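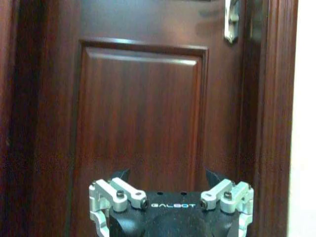
Thitima Bunnag says that renting out a room is mostly a matter of listening, and that the listening must begin before any money is discussed. She has kept lodgers in her house in Callville for many years, and she still meets each new person two times before she gives an answer.

Home | Neighborhood | People | Letters | Archive

We talked in her kitchen on 03/08/2021, with tea and a plate of sesame cookies that she did not allow me to refuse. Her first lodger came in a September, when her son had moved out and the heating bill had not become smaller. She put a card in the window of the Bangash grocery and asked 700 a month. "I thought it was a very high price," she told me. "Three people called me before dinner, so I understood that it was not so high."

The first one stayed only one winter. He was a quiet man who worked nights at the Clirnard bakery, and they left notes for each other on the refrigerator. She has kept some of these notes in a drawer. One of them is only about a missing lid.

I asked what rules she has now. There are fewer than I expected. Shoes stay downstairs. The washing machine does not run after ten. Guests may sleep over, but she wants to hear their name at breakfast. "I had one page of rules in the beginning, then two pages, and the people who read them carefully were the people who did not need them," she said.

Money is the part she speaks about with less pleasure. In the year when the roof had to be repaired, the bill was 3,459, and she had saved 2,000. Her lodger at that time, a student of nursing, offered to pay a few months of rent in advance. Bunnag accepted it, wrote the agreement by hand, and both of them signed. "I was ashamed for one evening. After this I slept very well."

She did not always choose correctly. There was a couple who argued in the bathroom, where they believed the water covered their voices, and a young man who left for the Vodutau coast and forgot to say that he would not come back. His winter coat hung in the hall until spring, and then she gave it to the church sale.

She is 43 years in the same house now, and the stairs have started to be difficult for her. Her daughter would like her to sell it. Bunnag listens to this politely. The small room at the back is free again from next month, and when I was putting on my shoes she asked me if I know somebody who is tidy and does not cook fish in the morning.

18 shares | 6 comments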